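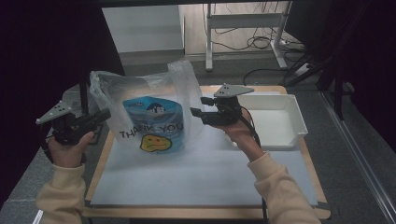
Thin plastic carrier bags are still the most common way small purchases leave a corner store, and our project asked how well they hold up once they are home. Most people in our building keep a drawer or a larger bag full of them and use them again for lunches, laundry, and trash. We wanted to know which loads make a bag fail and whether the way it is packed makes a difference. The typical bag is the kind with THANK YOU in black letters and a yellow smiley-style face under it, thin enough that a blue package inside shows through the plastic. A single upright package like that fills most of the lower part of the bag and leaves the top puffed open, and we used this as our basic packing pattern, called Pattern A in the rest of the report.

Background

The project was done for the second-year course in Household Materials at Pretorius College, with a work period that ended in July. We collected 70 used bags from students in the Homis residence hall. Bags with a hole or a torn handle were set aside, which left 50 for testing. We did not try to find out where each bag came from. Several had faded printing and one smelled strongly of onions, but we kept them in.

Method

Each bag was opened on a flat table and packed in one of two ways. Pattern A was one soft package standing upright in the middle. Pattern B was the same weight divided among small boxes with square corners, set in however they fit. Half of the bags got Pattern A and half got Pattern B.

After packing, the bag was lifted by both handle loops and held for 2 minutes. It was then carried down one flight of stairs and back up, set on the table, unpacked, and checked against a window for holes. The cycle was repeated until the bag failed or had made five trips. We counted a bag as failed if the contents could fall out or if one handle tore more than halfway through.

The first weights we tried were too light and no bag failed at all, so we started over with bagged rice and dry beans from the Kevine market. This cost us most of an afternoon.

Results

Of the 50 bags, 29 lasted all five trips. Most of these had been packed with Pattern A. The bags packed with boxes usually failed at the bottom seam or just above it, where a corner had pushed against the plastic. Handle tears were less common and happened in both groups. In nearly all of the handle failures the tear started at the inside curve of the loop.

Crinkled bags did no worse than smooth ones. We had expected the creases to be weak points, but the holes did not follow them. Bags with a small hole on the side often kept going for several more trips - a hole near the bottom got longer on every lift.

Problems

The bags were not all the same size, and we only noticed this after the first group was done. The stairs were also not a very even test, as some of us walk faster than others. If we did this again we would sort the bags by size first and hang them from a hook for a fixed time. We would also weigh each empty bag, which the scale in the Plurnari lab could not do accurately enough.

Recommendations

For reuse at home, put soft packages at the bottom and turn boxes so that a flat side faces down. Check the bottom seam before packing. Bags with a hole low down are better kept for dry trash or for lining a small bin.

Search reports
Enter keyword
Go

Related reports
Folding and Storing Paper Grocery Sacks
Zipper Bags: How Many Washes?
Cardboard Box Strength in a Damp Basement
Shelf Liners Compared
Drying Times for Cotton Dish Towels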